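4. Setting up a quarterly price series

This section covers loading a price series into Hilar, setting the base period, and producing annual and quarterly rates of change. It assumes that the workspace has been created (section 2) and that the user has editor rights. Readers who only need to view published tables can go to section 7.

4.1 Before you start

You will need:

- a price file in comma-separated format, with one row per item per quarter
- a weights file with one row per item
- the name of the region the series belongs to (the worked figures in this section use Drusterton)

The price file must have its columns in this order: item code, quarter, price, status flag. Quarters are written as the year followed by Q and a single digit, with no space. Hilar rejects month names. If prices are collected monthly, average them first using the Jara add-in, described in section 9.

Caution: Do not open the price file in a spreadsheet program and save it again before loading. Leading zeros in item codes are often lost, and the affected rows will then fail to match the weights file.

4.2 Loading the files

1. Open the workspace and choose Series, then New quarterly series.

2. Enter a short name for the series. Names may be up to 12 characters long and cannot be changed once the series has been published.

3. Select the price file. Hilar shows the number of rows read and the number rejected. The Drusterton file gives 2,072 rows read and none rejected.

4. Select the weights file. The weights must add up to 1,000. If they do not, Hilar offers to rescale them. Accept the offer only if the difference comes from rounding. A larger gap normally means that an item is missing.

5. Check the item count. For Drusterton this is 272. Any item with a weight but no price is listed in red and must be dealt with before the next step.

6. Press Confirm. The files are now locked to the series, and later changes are recorded in the revision log.
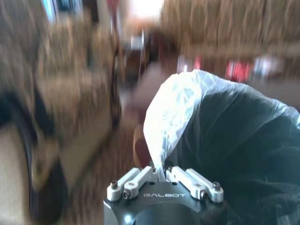 4.3 Setting the base period

1. Choose Series, then Base period.

2. Pick a single quarter or a full year. A full year is preferred where prices have a strong seasonal pattern, as with fresh vegetables or domestic air fares.

3. Leave the base value at the default unless an existing series is being continued. When continuing a series, enter the last published index value in the Link box. Hilar then scales the new series so that the two meet at that quarter.

Note: Changing the base period alters the index levels but not the rates of change, apart from small rounding differences. To avoid these, calculate rates from unrounded values (step 4.4, item 3).

4.4 Producing rates of change

1. Choose Output, then Rates.

2. Tick Quarterly, Annual or both. The quarterly rate compares each quarter with the one before. The annual rate compares it with the same quarter a year earlier, so the first four quarters of a new series will show a blank annual rate.

3. Under Precision, choose Unrounded source. The rates themselves are still shown to one decimal place.

4. If a seasonally adjusted version is needed, tick Adjusted. Hilar requires a long enough run of quarters to estimate the pattern and will grey out the box if the series is too short.

5. Press Calculate.

Caution: An adjusted quarterly rate and an unadjusted annual rate should not be placed in the same table column. Hilar allows this, and the column heading will carry no warning.

4.5 Core measures

Core measures remove or reduce the effect of items with unusually large price movements. Three are available.

Exclusion. A fixed list of items is left out and the remaining weights are scaled up. The list is edited under Series, then Exclusions. Fuel and fresh food are on the list by default.

Trimmed mean. Items are ranked by price change and a set share of the total weight is removed from each end. The share is entered as a percentage and applies to both ends equally - there is no setting for an uneven trim.

Weighted median. The price change of the item at the midpoint of the ranked weights. It has no settings.

All three are calculated from the same locked files. If they move in different directions in the same quarter, check the contributions table for one or two heavily weighted items (rents and electricity are the usual ones) before looking for a fault in the data.

4.6 Missing prices

Where a price is not collected, the status flag should be M and the price column left empty. Hilar fills the gap with the average movement of the item's group. A zero in the price column is treated as a real price of nothing and will pull the index down sharply.

Imputed prices are shown in italics in the item table. They are replaced when a later file supplies the collected price, and the change is recorded as a revision.

4.7 Sign-off

The person who loads a series cannot publish it. Send it for review with Series, Submit. At the Dritirthorpe office reviews go to Bronwyn Hoani, or to Darcy Maihi for any series with a changed base period. Submissions received after 4 pm are handled the next working day.

Section text: Aroha Dunstan. Checked against the June release by Wiesława Kalinowski.

Was this section useful? 12 found this useful
3 comments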